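Robot Learning from Demonstration
Handout for Session 2: Collecting the examples
Prepared by Leidy Agudelo, Skevstead Technical Institute

Please read this before you come to the lab. Rhonda Beaulieu will run the practical part, and she will assume you know the words "episode", "view" and "reset".

1. What is an episode

An episode is one complete try at the task, from the moment the arm leaves its start position until the operator presses the stop key. During this time we save the images from every camera, the joint positions and the opening of the gripper. All of them must carry the same clock. If the clocks drift, the learner will connect an image with a movement that belongs to another moment, and you will not notice it by looking at the files.

Our task for this term is simple to say: put the cubes in the basket. The written instruction is saved together with the episode, so write it the same way each time. Last January one group wrote "box" in 23 episodes and "basket" in the others, and we had to correct them by hand.

2. The fixed view

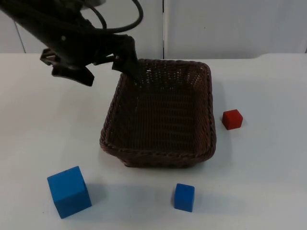
Figure 1. Fixed camera. Gripper open at the rim of the basket, red and blue cubes still on the table.

The fixed camera gives the general layout. It is useful for knowing where each cube is in relation to the basket, and the learner can use it to decide where to go first. Its weak point is the arm itself, which can hide a cube at the moment of grasping.

Notice that the two blue cubes are not the same size. An instruction such as "pick the blue cube" is therefore not clear enough. Write "the large blue cube" or "the small blue cube".

3. The wrist view

The second camera travels with the gripper, so the background moves even when the objects stay still. Students often find these images ugly. Please don't delete them for this reason - near the object they carry most of the useful information.
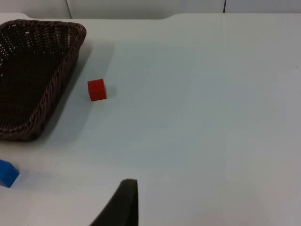
Figure 2. Wrist camera. The red cube beside the basket, with part of a gripper finger at the bottom.

The finger is very near to the lens and out of focus. This is normal and you should not adjust the lens for it. A blue block is only partly inside this view, at the lower left. For the learner, an object which is half visible in one camera can be fully visible in the other, and this is why we always save both.

4. Reset and variation

Between episodes, take the cubes out and place them in new positions. Turn them a little too. People have habits, and after ten resets most of us put the red cube in the same corner. Use the printed position sheet.

Keep the failed tries, but mark them "fail". Do not repair a failure with your hand while recording.

5. How many

The Triston set from last year has 106 episodes, and the policy trained on it had trouble when the basket was rotated. For this term the whole class should reach almost 2,000. Each group uploads to the Fletine folder before leaving the lab.

To hand in by 1 October 2024: your episode log, and one paragraph on which view you would keep if you could have only one.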